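Visit report: Ternstead workshops open day, 11/05/2019

Filed under: Visits and fairs

The Ternstead open day runs from ten until four and takes in three buildings on the same yard. I went for the board makers and the small plastics room and left the upholstery building alone. Entry is free. Parking is behind the second building and was full by half past ten.

The board shop is on the ground floor, run by Getachew Alemneh with one full-time assistant. Timber arrives planed on two faces and is ripped into strips on a table saw fitted with a riving knife and a long outfeed table. The strips are then turned through ninety degrees before gluing, so that the edge grain shows on the finished face. Alemneh sorts them by colour under a daylight lamp. Customers tend to ask for an even tone, and he tries to talk them out of it, on the grounds that an even board shows every knife mark and a striped one hides a good many.

Glue-up takes 20 minutes per panel from first strip to last clamp. The clamps are ordinary sash clamps, set alternately over and under to keep the panel flat. I asked about cupping. His answer was that most of it comes from wiping one face with water and leaving the other dry, and that no amount of clamping will cure a bad habit at the sink. Panels rest for 2 days before flattening. The shop turns out 2,000 boards a year, most of them sold through Brevden, the kitchen supplier on the ring road.

Upstairs is the plastics room, where Seung-woo Baek makes shape blocks for nurseries and for a sorting game sold under the name Bomitz. The blocks are stars, hearts, octagons and plain cylinders, in a small range of strong colours. They are left with a ridged surface from the process. Baek has tried smoothing them and gave it up in March: the smoothed samples were harder for small hands to hold, and the edges lost definition. The star is the awkward one. Its inner corners collect dust and its points are the first thing to wear.
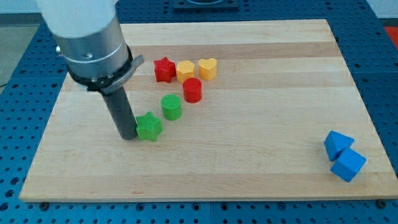
Shape blocks on a striped board, blue perforated table.

The blocks are sold loose or with a board as a base. The pale striped pattern suits them well enough – red and green stand out clearly on it, yellow less so. Alemneh would prefer a darker timber under the yellow pieces. Baek says the customers have never raised it. The matter was still being discussed when I went down for tea.

Finish on the toy boards is a plain oil, two coats, with a light rub down between. The kitchen boards get the same oil and a third coat on the end grain. Edges are left square on the toy version, with the sharpness taken off by hand, and rounded on the kitchen one. I would have liked to see the edge work done, but the router was switched off for the day with visitors about.

Demonstrations were at eleven and two. Henok Weldu gave the second, on sharpening cabinet scrapers, and went through the burnishing step twice at the request of the back row. It was the most useful half hour of the visit. His burnisher is an old valve stem set in a file handle.

Seconds were on sale by the door at £7 each. I bought one with a slight dip along a glue line, which should come out with a scraper. The next open day has not been fixed.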